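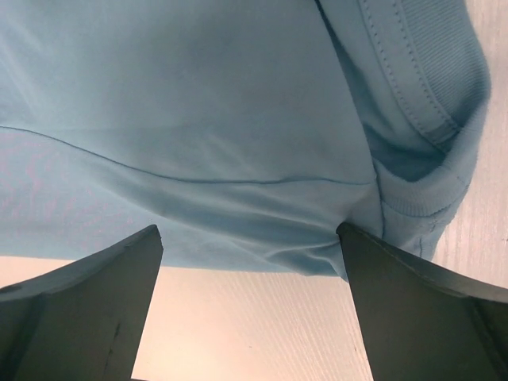
Ribbed hem rolls up every time I fold the thing

Asked by Troker, 2025-12-27 - viewed 812 times

Pale blue cotton top, ribbed band with a double row of stitching where it joins. I fold it, the band curls into a tube, I flatten it, I turn round, it's a tube again. It goes in the drawer looking like a sausage roll and comes out creased across the middle as well. I've owned it since November and would like to win at least once. Is it the folding or the washing?

2 answers

Mendport

Bit of both. Pull the band straight while the top is still damp, lengthways first and then across, and dry it flat. When you fold, lay it face down, smooth the body from the neck towards the hem, and turn the band under by a hand's width before you do the sides. The weight of the rest then sits on it. If you must iron, do the ribbing from the inside and press - don't drag, or you'll stretch it and have a frilly hem to complain about next.

My own tops go in the drawer on their edges. Curling still happens, only slower.

Yoo

just hang it up

Comment from Troker: On a hanger it gets shoulder points. Trying the damp thing tonight.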